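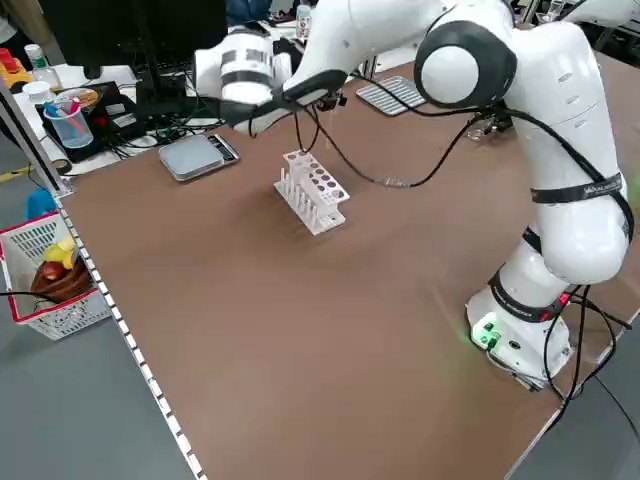
お世話になっております。Grutiriaさんで購入したキッチンスケール(Zornstead)の表示が落ち着かず、しばらく自分であれこれ試してみたのですが手に負えなくなりましたので、相談させてください。症状をひとことで言うと、同じものを載せても、載せるたびに数字が違います。うちは小さな焼き菓子と飲み物の工房で、秋の新作に向けて甘味の配合を試験管に小分けして比べる作業(うちでは「Stevia」と呼んでいます)を続けておりまして、その計量にこのスケールを毎日使っています。置き方も関係あるのかもしれないと思いましたので書いておきますと、スケールは茶色い天板の奥寄り、白い試験管立ての左側に、表示とボタンの並びが右に来る向きで寝かせてあります。試験管立てとのあいだは空けていて、計量皿に何かが寄りかかるような置き方はしていないつもりです。長くなってしまいそうですが、わかっていることをなるべく全部書きますので、お時間のあるときに読んでいただければうれしいです。

件名:Zornstead キッチンスケールの表示が安定しない
受付日:2023-10-08
状態:解決済み
分類:計量器/表示・精度

■ お客様からのご連絡(続き)

まず、いつからなのかという話です。買ったのは6月で、夏のあいだはまったく問題なく、むしろ手頃なお値段なのによくできているなあと感心していました。皿が平らで拭きやすいですし、薄いので棚の隙間にも入ります。それが涼しくなってきたころから、どうも配合表どおりに作ったはずのシロップが薄かったり濃かったりするようになりました。最初は自分の舌を疑いまして、次に砂糖の袋を疑いまして、スケールを疑ったのは最後でした。長く使う道具ほど疑うのが遅くなるものですね。

きちんと確かめようと思い、手元にあった400gの分銅(前の店から譲ってもらった古いものですが、刻印はしっかり読めます)を載せてみましたところ、表示は374gでした。びっくりして一度下ろし、ゼロを確認してもう一度載せると、今度は少しだけ増えました。三度目はまた別の数字です。多いほうにずれたことは一度もなく、いつも少ないほうにずれます。

自分で試したことは次のとおりです。

・電源を入れ直した。変化なし。
・電池を新品に替えた(2本とも)。変化なし。
・計量皿を固く絞った布で拭いた。変化なし。
・窓を閉め、換気扇を止めた。気持ち落ち着いたような気もしますが、気のせいと言われればそうかもしれません。
・何も載せずにしばらく放っておいた。ゼロのまま動きません。

何も載せないときはきちんとゼロなのに、載せると足りないというのがどうにも不思議で、夜に布団の中でもそのことばかり考えてしまいます。

なお、試験管立ては同じくGrutiriaさんで買ったGuerreiroの白いもので、こちらには何の不満もありません。ただ、上の段の丸い穴のところに焦げ茶色の丸い点がいくつか見えていて、これがシロップの染みなのかどうかも、もしご存じでしたらついでに教えてください。本題ではないので後回しで結構です。

■ サポートより(1回目の返信)

このたびはGrutiriaサポート窓口にご連絡いただき、ありがとうございます。また、お仕事でお使いのところご不便をおかけしており、申し訳ございません。たいへん詳しく書いていただいたおかげで、こちらでもかなり様子がつかめました。

お書きいただいた症状のうち、手がかりになりそうなのは「何も載せないときはゼロで安定している」「ずれるときは必ず少ないほうへずれる」の二点です。電池の消耗や風の影響であれば、ゼロの表示もふらつくことが多く、ずれる方向も一定しません。少ないほうにばかりずれる場合、重さの一部が計量皿を通らずに、どこか別のところへ逃げていることをまず疑います。皿の縁の下に何かが挟まっている、本体の脚が浮いている、皿の端が隣の物に触れている、といった具合です。

お手数ですが、次の順にお試しいただけますでしょうか。

1. スケールをいったん今の場所から離し、硬くて平らな別の台に置いてください。薄い布やマットの上は避けてください。
2. 本体を裏返し、四隅の脚がそろって付いているか、ゴムが減ったり剥がれたりしていないかをご覧ください。
3. 本体を戻して、四隅を指で軽く押してみてください。かたつきがあればその角をお知らせください。
4. 分銅を皿の中央に載せて表示を書き留め、続けて四つの角の近くにも順に載せて、それぞれの表示を書き留めてください。
5. 最後に、皿と本体のあいだの隙間を横からのぞいてみてください。懐中電灯があると見やすいです。

4番がいちばん手間かと存じますが、場所ごとの差がわかりますと原因をかなり絞り込めます。どうぞお急ぎにならず、お手すきのときで結構です。

試験管立ての点につきましては、拝見しただけでは汚れなのかどうか判断がつきませんでした。ぬるま湯に台所用の中性洗剤を溶かして、細いブラシで穴の内側を洗ってみていただき、落ちるかどうかをお知らせください。漂白剤と熱湯は、形が狂うことがありますのでお控えください。

■ お客様より

さっそくのお返事ありがとうございます。重さが逃げる、という言い方がとても腑に落ちまして、読みながら思わず声が出てしまいました。

順番どおりにやってみました。まず台ですが、流しの脇に石の作業台がありますので、そちらに移しました。脚は四つともちゃんと付いていて、減っている様子もありません。四隅を押してもかたつきなし。ここまでは優等生です。

4番の結果が面白くて、皿の真ん中に載せるとかなり足りず、奥の角と左手前の角でもやはり足りません。ところが右手前、表示のすぐ横あたりに載せたときだけ、ほとんど正しい数字が出ます。何度やってもそうなのです。真ん中が正しくて端がおかしいならまだわかる気がするのですが、逆なので首をかしげました。

5番は、懐中電灯が見つからなくて携帯の明かりでのぞきました。奥の側の隙間に、何か薄茶色いものがへばりついているのが見えます。爪楊枝の先でつついてみると、かなり硬いです。飴のようでもあり、樹脂のようでもあります。無理に取って壊してしまうのが怖いので、そこで手を止めました。どうしたらよいでしょうか。皿を外せるのかどうかも、説明書を引き出しのどこかへやってしまって、わからないままでおります。

それから奥に置いているアルミの格子トレイのことも、念のため書いておきます。細長い隙間が並んだ四角いもので、洗った器具の水切り用に買いました。高さがあまりないものなので皿に当たることはないと思うのですが、作業中にずれてスケールのほうへ寄ってくることはあったかもしれません。疑い出すときりがありませんね。

試験管立ては今夜、洗ってみるつもりです。

■ サポートより(2回目の返信)

丁寧に確かめてくださり、本当にありがとうございます。爪楊枝で止めておいていただいたのも、たいへん助かります。皿を強くこじると、中のセンサーの支えが曲がってしまい、そうなりますと修理では元に戻せないことがございます。

いただいた結果から、奥の隙間に固まったものが皿と本体を橋のようにつないでしまい、載せた重さの一部がそこから本体へ直接かかっている、という見立てでほぼ間違いないかと思います。そこから最も遠い右手前の角で正しい値に近くなるのも、これで説明がつきます。何も載せていないときは、その状態のままゼロとして記憶されますので、表示は落ち着いて見えてしまいます。

お使いの環境から考えて、固まっているものは糖分の多い液が少しずつ流れ込んで乾いたもの、つまりシロップである可能性が高いです。そうであれば、水分で溶かすことができます。次のようになさってください。

・電池を抜きます。
・綿棒をぬるま湯に浸し、したたらない程度に絞ります。
・固まりに綿棒を当てて、こすらずにしばらくそのまま待ちます。
・溶けた分を別の乾いた綿棒で吸い取ります。
・これを、隙間の向こうが見えるようになるまで繰り返します。
・最後に乾いた綿棒で仕上げ、半日ほど風通しのよいところに置いてから電池を戻します。

本体を水に浸けたり、霧吹きを直接吹きかけたりするのはお避けください。また、このスケールの計量皿は取り外しできない作りになっております。説明書を改めてお送りすることもできますので、ご入り用でしたら遠慮なくお申し付けください。

アルミのトレイにつきましては、当たっていなければ問題ございません。ただ、ご心配のとおり作業中に動くことはありますので、使う前に皿のまわりを指でひとなでする習慣をつけていただくと安心です。

■ お客様より

ご報告が遅くなりました。結論から申し上げますと、直りました!

綿棒の作業は、最初の何本かはまったく手応えがなくて、やはり樹脂か何かなのではと弱気になりかけたのですが、そのうちに綿の先が茶色く染まってきまして、鼻を近づけるとふわっと黒糖の香りがしました。間違いなくうちのシロップです。夏に試していた濃いめの配合だと思います。あのころは暑くてさらさらしていたので、こぼれても拭けば済むと思って、計量皿の縁を伝っているのに気づかなかったのでしょう。涼しくなってから固まって症状が出た、と考えると時期もぴったり合います。

隙間がきれいに見えるまでに、途中でお茶を飲んだりもしながら、まるまる一晩かけました。言われたとおり半日置いて、電池を戻して、祈るような気持ちで分銅を載せたら、400g。下ろして載せて、また400g。角に載せても変わりません。合計で6回試しまして、6回とも同じ数字でした。うれしくて、家の者を呼んで見せてしまいました(反応は薄かったです)。

ついでに試験管立てもご報告します。中性洗剤と細いブラシで洗ってみたのですが、穴のところの茶色い点は、薄くなったものもあれば、そのまま残っているものもあります。残っているほうは染み込んでしまったのか、もともとの何かなのか、私の目ではわかりませんでした。使うのに支障はありませんので、このまま仲良くやっていこうと思います。

ひとつだけ、追加で教えてください。シロップを量るときは、スケールの上に直接器を置かず、何か敷いたほうがよいでしょうか。今は薄いラップを皿にかぶせてみているのですが、これで数字が狂ったりはしませんか。

■ サポートより(3回目の返信)

ご連絡をありがとうございます。同じ数字が続いたとのくだりを読みまして、窓口の者一同ほっといたしました。一晩がかりの作業、本当にお疲れさまでございました。

ラップにつきましては、かぶせ方にだけお気をつけください。ぴんと張って本体の裏まで巻き込んでしまいますと、今回の固まりと同じように、皿と本体をつないでしまいます。皿の上にふんわり載せて、縁は垂らさない。これでしたら、載せたあとにゼロ合わせをしていただければ問題なくお使いいただけます。もっと手軽なのは、皿より小さめの軽い受け皿を一枚のせて、その上に器を置く方法です。こぼれても受け皿を洗うだけで済みますし、ゼロ合わせもすぐに終わります。

もしこぼれてしまったときは、その日のうちに縁を湿らせた布で拭き、隙間には乾いた紙の角を差し込んで、染みてくるものがないかを見ていただくのがよろしいかと思います。糖分は乾いてしまうと手ごわいですが、濡れているうちはおとなしいものです。

点検の目安としては、月の初めにでも、お手持ちの分銅を中央と四隅に載せてみてください。中央だけでは、今回のようなずれを見落としてしまう場合がございます。表示の控えを帳面に残しておいていただけますと、次に何かあったときにお話がとても早くなります。

試験管立ての点につきましては、洗っても変わらないものが残るとのこと、承知いたしました。ざらつきやべたつきが出てきたときには、改めてご相談ください。

ほかに気になることがなければ、いったん解決済みとさせていただきます。また何かございましたら、この票にそのままご返信いただければ同じ担当窓口に届きます。

■ お客様より

なるほど、ラップは少し巻き込んでいました。危ないところでした。さっそく外して、戸棚の奥で眠っていた小皿を使うことにします。軽くてちょうどよい大きさで、出番ができてよかったです。

この前の配合は、きちんと量り直して最初からやり直しています。薄いと思っていた瓶が、スケールの数字を信じて甘味を足しすぎていたほうの瓶と入れ替わっていたりして、札の付け方も見直さなければならないのですが、それはまた別の話ですね。長々とお付き合いくださり、ありがとうございました。説明書は製菓の本のあいだから出てきましたので、送っていただかなくて大丈夫です。解決済みでお願いいたします。

当サイトでは、利便性の向上のためにCookieを使用しています。閲覧を続けることで、Cookieの使用に同意したものとみなされます。 同意する 設定を変更する

お問い合わせ | 返品・交換について | プライバシーポリシー | © Grutiria | ページの先頭へ戻る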